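Shared Laundry Rooms and Neighborly Habits
Student project report by Alistair Skinner
27 April 2024

My project began with a sock that was not mine, and with my wondering how people in a big building manage to share a small room every week without falling out. I chose Goltow House, where 447 residents share one laundry room in the basement, and I asked 33 of them to keep a simple diary for me.

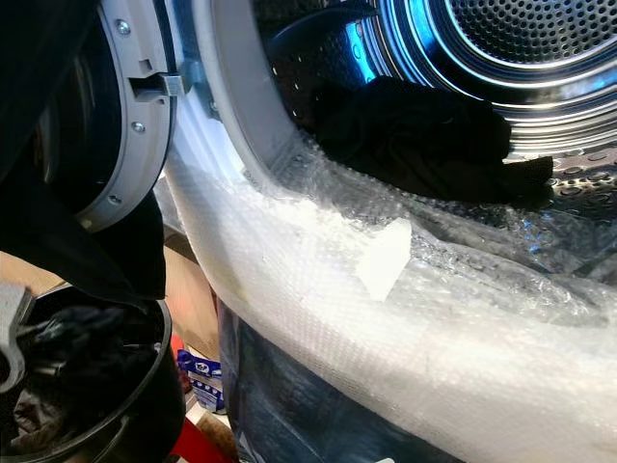 The diaries were a joy to read, and I am still grateful to everyone who filled one in (some of them in very tiny handwriting!). Most people had settled into a regular hour without ever agreeing on it. Older residents liked the early morning, while students drifted down after supper — often with a book, and often staying to chat.

What surprised me most was how much kindness went on. People folded a stranger's towels, left spare change on the shelf and passed on news of lost cats. Only 4 diaries mentioned a real quarrel, and all of those were over clothes left sitting after a cycle had ended.

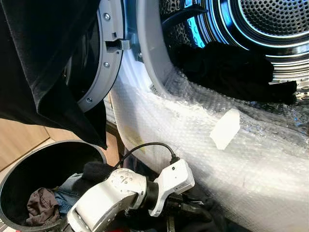 Figure 2. Dark clothing in the drum of a front-loading machine.

For the next stage, in July, I hope to visit the Navedetti building and compare its paper sign-up sheet.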